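## 4. Setting the table for a practice run

This section covers the table-clearing task used by the Hilgate student robotics club. Finish Section 3 (power-up and homing) before you start. You will need two people: one at the laptop and one at the table. The person at the table is the spotter and keeps the stop button in hand.

### 4.1 Put out the items

1. Wipe the tabletop and let it dry.
2. Set the gray plate down first. It's the reference for everything else.
3. Lay the red bottle across the plate on its side. Don't stand it up.
4. Put the round pieces in the small gray container to the left of the plate. One red piece stays out on the table by itself.
5. Place the remaining food and dishes from the Umali bin on the side nearest the arm. Exact spots don't matter for practice. They do matter for scored runs (see 4.4).
6. Leave the black case where it is. The arm's work area has been set in Virkuline to stop short of it, and moving the case means redoing that setting.

> **Note:** Small items close to the table edge get knocked off more than anything else. Check the floor before you roll a chair back.

### 4.2 First approach

1. In Virkuline, open the profile named `table_clear` and set the speed to 5 percent.
2. Open the gripper all the way.
3. Jog the arm in over the near edge of the table. Keep the fingers above the tallest item until they are past it.
4. Stop, and have the spotter check the cable at the wrist. It should hang in a loose loop with room to turn.
5. Save this position as `READY`.
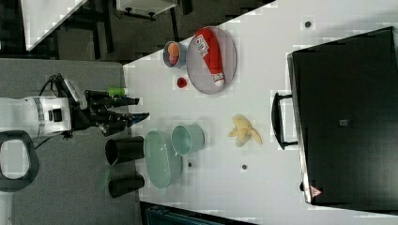

Oona Lappalainen adds that new drivers should save READY twice, once under their own initials, so that a bad overwrite on Monday doesn't cost the next team its whole session. She would also like people to stop naming positions "test" and "test2."

> **Caution:** Keep hands, sleeves and lanyards off the table whenever the arm is enabled, even at 5 percent. If you need to fix an item, say "hands in" and wait for the driver to disable the arm and say "clear."

### 4.3 Pick up and hold

Start with the soft food pieces. They forgive a poor grip better than the dishes do.

1. From `READY`, line the fingers up so they close across the narrow part of the item.
2. Lower the arm in small steps. The last few should be the smallest step size Virkuline offers.
3. Close the gripper to the Stonine soft-grip setting. Don't use full force on food pieces or cups.
4. Wait 500 milliseconds before lifting. The script has this delay built in, but a manual driver has to do it.
5. Lift straight up, then hold for 7 seconds. The spotter calls out if the item slips or turns.
6. Write down the result on the run sheet, including drops.

If the item slips, lower the arm, open the gripper and go back to step 1. Don't try to catch the item.
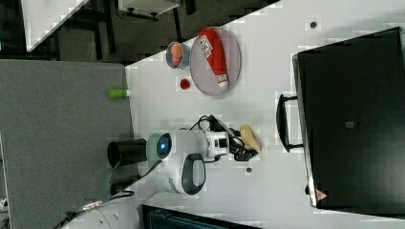 *Figure 4-2. Item held between the gripper fingers.*

### 4.4 Scored runs

- A scored run is 12 minutes, starting when the driver enables the arm.
- Items must be on the spots shown on the printed layout sheet. Tape marks are no longer used.
- A dropped item stays where it lands. If it lands on the floor, it is out for the rest of the run.
- The driver and spotter may trade places once, with the arm disabled.

### 4.5 Shutting down

1. Return the arm to `READY`, then to `PARK`.
2. Open the gripper and disable the arm.
3. Put the food and dishes back in the Umali bin.
4. Export the log from Virkuline and save it in your team's folder.
5. Hand the run sheet to whoever has the table next.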